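Pale timber tabletop

A pale timber tabletop is a table surface in a light, blond-coloured wood, or in a material made to look like one, usually given a clear satin finish so the grain shows through.

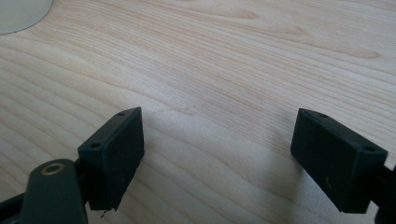

The term is used loosely. Furniture sellers apply it to solid boards, to veneer over a cheaper core and to printed surfaces, and the labels are not always much help. "Natural", "blond" and "Nordic" are names for a colour and say nothing reliable about species or how the top was built.

Grain

Long wavy lines, sometimes bunched into tight curves like those on a contour map, are commonly called cathedral or flame grain. They come from cutting across the growth rings at a shallow angle. Buyers are often told that such a pattern proves a top is solid. It doesn't. Veneer is real wood and can carry the same figure, and a good print can pass for either at arm's length. The end of the board is a better guide - on solid timber the grain should carry over the edge in a believable way.

Finish and colour

Satin finishes scatter daylight and hide fine scratches better than gloss. Claims that they are "stain-proof" should be treated with caution, as tea and red wine left overnight can mark many of them. Most pale woods also shift in colour with sun, some towards yellow. The Plellow range, sold under the Stavetti name, was advertised as colour-fast, but the claim rested on a trial of 74 sample boards kept indoors for 5 months, which tells an owner little about a table beside a north-facing window.

Care

Usual advice is a damp cloth followed by a dry one. Special polishes are widely sold, though the case for using them on a sealed top is thin.

See also: Veneer; Wood grain; Wood finishing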